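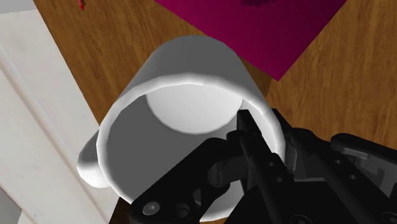

The periodic inspection of the Laro handling cell covers the physical gripper, its mounting, the work table and the simulated copy of the cell used to check motion files before release. Both are inspected under the same sheet, and an item left open on one holds the release of the other. Grip approach is recorded for each part in the program. For the mug, one finger passes through the open mouth and the handle stays on the side away from the gripper, and the inspector is to confirm that the same approach is set in the controller before any item in Section C is signed.

**Cell:** Laro, line position 2
**Inspector:** Lacey Birkett
**Reviewer:** Yamuna Menon
**Inspection period:** July
**Controller hours at start of inspection:** 1394
**Result:** Released with two open items (B4, D3)

Marks used: **P** pass, **C** corrected during inspection, **O** open, **N** not applicable.

## Section A. Isolation and access

- **A1. Main isolator locked and tagged.** P
- **A2. Air supply isolated and line pressure released.** N. The gripper is electrically driven. The line should be removed from the sheet for this cell.
- **A3. Guard door switch stops motion when opened.** P. Tested at both doors. The left door closes stiffly and was reported to Rao under the existing hinge request.
- **A4. Emergency stop at operator station.** P
- **A5. Emergency stop on teach pendant.** P. Pendant cable has surface wear near the strain relief, with no conductor showing. Recheck next period.
- **A6. Floor inside guard clear.** C. One packing strap removed.

## Section B. Gripper and fingers

Inspect with the arm in the service position and power isolated. Do not open the fingers by hand against the drive.

- **B1. Finger tips free of chips, burrs and residue.** P. Light residue wiped off before examination.
- **B2. Finger seating at the base.** P. No movement felt in either direction.
- **B3. Bracket and housing fasteners tight, witness marks aligned.** C. One bracket screw had moved off its mark. Tightened to the value on the Tatik service card and marked again. The old mark was cleaned off first, as two marks on one screw caused confusion at the previous inspection.
- **B4. Linkage play within limit.** O. Play can be felt at the outer joint. It is inside the limit on the service card but greater than last period. Replacement pins are on order from Honitz. The cell may run in the meantime with the opening speed held at its present setting.
- **B5. Gaps between plates clear of debris.** P
- **B6. Cable clearance at full wrist rotation.** P. Checked at reduced speed after Section A was complete.

*Reviewer comment, Y. Menon:* Agreed on B4. Please enter the measured play on the sheet next time as well as the mark. "Greater than last period" cannot be compared by anyone who does not have last period's sheet.

## Section C. Grip approach and release

- **C1. Finger enters the mug without touching the rim.** P. Run at reduced speed, then at program speed.
- **C2. Handle position matches the part record.** P
- **C3. Contact force on the mug wall within the part record.** P. Force limit in the controller is 385, the same figure as in the part record. The unit is missing from the controller screen and should be added when the screen is next edited.
- **C4. Part held during emergency stop.** P. Mug remained in the grip at each stop.
- **C5. Release height above table.** C. The stored height was that of the former table top. Corrected and saved, and the earlier file moved to the archive folder.
- **C6. No contact between bracket and rim during tilt.** P. Clearance is small at the steepest part of the tilt. Any change to the tilt angle requires this item to be repeated before the cell is released.

## Section D. Simulated cell

- **D1. Model revision matches the installed gripper.** P
- **D2. Table position in the model matches the measured position.** P. Measured from the robot base to the near table edge: 900 mm in both.
- **D3. Contact shape of the mug checked against its displayed shape.** O. The contact shape closes part of the mouth near the rim, and the finger is reported as touching when the displayed surfaces are apart. The error is on the cautious side and does not prevent release. The contact shape is to be rebuilt with the mouth fully open.
- **D4. Stops and speed limits match the controller.** P
- **D5. Motion file replayed to the end without a reported fault.** C. First replay stopped on the fault described in D3. Replayed with the finger entry moved toward the center of the mouth, and the same change made in the controller before C1 was run.

*Reviewer comment, Y. Menon:* The change under D5 is accepted as a temporary one. When D3 is closed, return the entry point to its original position and repeat C1, C3 and C6.

## Open items

| Item | Action | Assigned to | Due |
|---|---|---|---|
| B4 | Fit new linkage pins and measure play | L. Birkett | On receipt of pins |
| D3 | Rebuild mug contact shape and replay motion file | Y. Menon | Before next inspection |

The signed sheet is kept at the operator station until both items are closed, and is then filed with the cell record.

Inspected: L. Birkett
Reviewed: Y. Menon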